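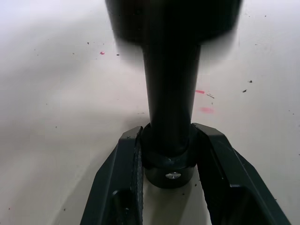

Gollport Wrist Kit – evaluation notes and sample data

Maintainer: Inna Kravchuk
Hardware and fixtures: Uthai Wongsuwan
Status: evaluation finished in December, repo kept for reference

What this is

Notes, config files and a small set of recordings from our evaluation of the Gollport wrist kit, a two-finger gripper add-on sold by Aryee. The kit includes the finger pair, a wrist camera mount and a driver package. We bought one to see if it could take over part handling at our bench, mainly upright parts with a narrow shaft and a wider section to hold on to.

Aryee did not pay for this work and did not see these notes before we put them up.

Contents

configs/ – gripper and camera settings for each session
episodes/ – 70 recorded episodes, one folder each
scripts/ – playback and export
notes/ – Uthai's setup log, lightly edited

Each episode folder has a wrist camera video, a joint log and a short text file with the operator's remarks. The remarks vary a lot in length. Some are one word.

Setup

The arm is bolted to a bench with a white top. We tried a green mat first and went back to white after the exposure kept drifting. The top was wiped between sessions but not between episodes, so expect small marks and specks on it in the video.

Install the driver before plugging in the gripper. If you do it the other way round, the gripper shows up but ignores close commands until you power cycle it. Aryee support confirmed this and said a fix is planned.

Grip force is set as a percentage. We used 40 for everything in episodes/ except the folders ending in _soft, which used 20. The default in the vendor file is higher and left marks on our plastic parts.

Running playback

python scripts/play.py --episode 012
python scripts/export.py --all --out ./out

Export writes still images and a CSV. It will overwrite an existing output folder without asking.

What we thought

The ribbed pads hold well on round collars. Parts gripped low stayed upright during slow moves. On fast moves a tall part can swing at the top, and we ended up limiting wrist speed in the config.

The camera mount is solid, but the view is tight. When a part is tall, its upper end sits very close to the lens and goes soft. Do not plan on reading a label up there. For that we added a second camera from Trustico on a side post. Its video is not included, as the clock sync was never good enough.

Swapping fingers takes one hex key and a few minutes. The manual shows the left finger upside down in the assembly drawing, so go by the part marks.

We also ran the Plivo gripper we already owned on the same parts. It is slower to close and its software is easier to live with. Those runs are described in notes/ but there are no recordings.

Known problems

- Motion blur in many episodes, mostly on the end of the part nearest the camera
- Uneven light across the bench top, with soft shadows in some sessions
- Joint logs stop at 4,000 rows and start a new file; play.py handles this, export.py does not yet
- Episode 033 has no remarks file

Use

Free for research and teaching. Please keep the maintainer line if you copy the folder. Bug reports go in the issue tracker – Inna reads it, though replies may be slow. Questions about fixtures or finger wear should be tagged "hardware" so Uthai sees them.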